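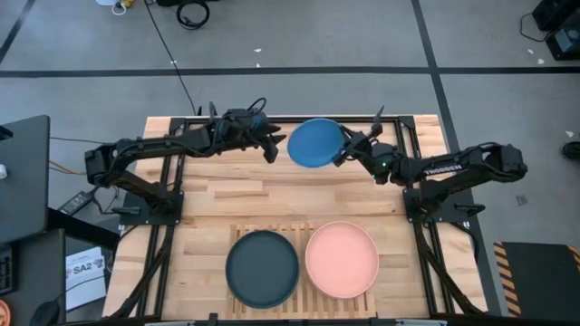

Ticket 85: Plates will not stay upright in slatted dish rack

Status: Open, awaiting parts reply
Opened by: Yatziri Espinoza
Assigned to: Crescencio Villalobos
Location: Xolalpa, butcher-block table
Item: Wood dish rack, Nilivden
Opened: Feb 26, 2025

Problem as reported

Plates loaded on edge slide down and end up lying on top of the slats. Photo attached to the ticket shows the dark gray plate and the pink plate resting on the rack, with the blue one not loaded. Happens with all 3 colors. Bowls from the Hirus set were not tried.

Expected: plate stands in the slot and drains.

Entry 1, Espinoza

Turned the rack end for end. No change. Checked the table with a level, long side and short side. Level both ways. Rack does not rock.

Entry 2, Villalobos

Measured the gap between slats at both ends and in the middle. 9 mm at all points. Plates have a raised rim, so the thickness that matters is at the rim and not at the flat center. Rim profile measures 16 mm. The rim does not enter the slot far enough to hold.

Tried an older, thinner plate from the cabinet. Stands without help. Rack is not warped.

Entry 3, Espinoza

Leaned the blue plate against a block at the back of the rack. Held for 6 minutes, then slid when the table was bumped. Not usable as a fix.

Entry 4, Villalobos

Asked Berenice Cortés whether the Bresov insert with wider spacing fits this rack. She has one from the August order but the feet are a different length. Will need trimming. Do not trim until the supplier confirms the part can't be exchanged.

Workaround until closed

1. Dry plates with a towel before putting them down.
2. If a plate has to go on the rack wet, lay it face down.
3. Do not stack plates on the slats. Water stays between them and marks the wood.
4. Wipe the tabletop under the rack at the end of the shift. Check the plank seams for standing water.

Pending

Supplier reply on insert exchange (Cortés). Retest with all colors after the insert is fitted (Villalobos).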